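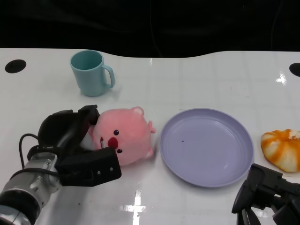
Zihan Qin thought the whole scheme would fall over at the washing up, and told us so at the first meeting before we had even picked a title. People will borrow a mug, Zihan said, they just won't bring it back clean, and then who's the bunny stuck at the sink. We wrote that down and it became our second research question.

Borrowed Mugs at Ilta: Does a Free Mug Shelf Cut Down on Takeaway Cups?
Sustainability in Practice, group report
Submitted 04/09/2025

Background

Ilta is the coffee counter on the ground floor of the Hernden building. It sells coffee, tea, toasties, not much else. Most customers are students walking to a lecture or going upstairs to the Sallham reading room, where open cups are allowed but food isn't. Until this project Ilta only had takeaway cups, plus a handful of glasses for people who asked.

The staff order their cups in cartons of 2,000. They didn't keep a record of how fast a carton went, so we have no proper baseline for the year before. This is a weakness and we come back to it.

The cups have a plastic lining and can't go in the paper recycling. There is a sign about this on the bins. Looking in the bins, the sign isn't working.

Research questions

1. If mugs are free to borrow and sitting right there at the counter, do people take them?
2. Do the mugs come back, and in what state?
3. What do the staff think of it after the novelty has gone?

What we did

We collected secondhand mugs in March, mainly from op shops and from our own share houses. All sorts. Ended up with 171 once the chipped ones were thrown out, which was more than we had shelf for. The extras lived in a cupboard and went out as the others disappeared.

Each mug got a dot of nail polish on the base so we could tell ours from people's own. Stickers were tried first and came off in the dishwasher straight away. Paint pen lasted a bit longer. Nail polish was the winner, would recommend.

Borrowing was free. No deposit, no app, no name taken. We argued about this a lot. A deposit would have got more mugs back but the staff didn't want to handle coins twice for the one coffee, and half the group felt that anyone in a hurry would just go "takeaway thanks". So no deposit. Return tubs went in two spots, one beside the counter and one outside the Sallham reading room.

A tally sheet sat next to the till. Staff put a stroke for every mug filled. We also did a short paper survey, filled in by 25 customers while they waited.

Results: borrowing

Slow start. In the first week hardly anyone noticed the shelf, it was behind the card reader and below eye height. Ding, who opens most mornings, moved it to the left of the till without asking us and the strokes on the tally went up the same day. Should of done it from the beginning.

After that it settled. Mornings were poor, everyone is on the way somewhere. Mid afternoon was the strong time and on some afternoons the staff ran out of clean mugs and went back to paper until the tubs were emptied. Tea drinkers borrowed more readily than coffee drinkers – we think that's a sitting down versus walking thing, but we didn't ask it in the survey so can't say.

The tally has gaps. When there's a queue nobody is going to pick up a pencil. So the busy periods are under-recorded and the real borrowing was probably higher than our sheet shows.

Results: returns

The reading room tub did most of the work. It filled up daily and someone had to carry it down the stairs, full of dregs, and that someone was generally us. A lid was added after a spill on the landing carpet. Sorry again.

Mugs did go missing. Most of the losses looked to be in the first fortnight and then it slowed down. A few turned up in staff offices and the postgrad kitchen, washed and hung on hooks like they'd always lived there. We left those. They were being used in place of a takeaway cup so arguably the project was working, just not in a way we could tally.

On Zihan's point about the washing up: nearly every mug came back dirty, as predicted, but this was fine when they came back the same day. It was the ones left over the weekend that caused trouble. Milk, mainly. Ilta's dishwasher is a small under-bench one with a short cycle and it doesn't shift dried milk, so those were scrubbed by hand.

Results: survey

The commonest reason for not borrowing was needing a lid. Next was worry about getting the mug back. Several people wrote that they hadn't known it was free and thought the shelf was for sale. Two said they didn't like drinking out of something secondhand, fair enough. One person asked for bigger mugs and underlined it.

The survey was only given to people standing at Ilta, so it misses anyone who doesn't buy coffee there or who saw the queue and left. And we were standing next to them while they wrote, so the answers are likley on the polite side.

Results: staff

We talked to three staff after the trial. All wanted to keep the shelf. All wanted somebody else to do the upstairs tub. Ding also pointed out that odd sized mugs are a pain, a regular coffee looks stingy in a big mug and customers comment, and the very tall ones don't fit under the machine. If we did it again we'd sort by size before anything else.

Problems with the project

No baseline, see above. Carton orders during the trial were less frequent according to the manager but that's from memory and the trial ran over exam time when the building is quieter anyway. We can't claim a number of cups saved and we have taken that graph out.

Recommendations

Keep the shelf left of the till.
Sign saying FREE TO BORROW, large.
Empty the reading room tub every afternoon, including before weekends.
Regular sized mugs only.
Ilta to write the date on each carton when it's opened, so the next group has something to compare with.

Remaining mugs have been handed over to Ilta. The nail polish is in the drawer under the till.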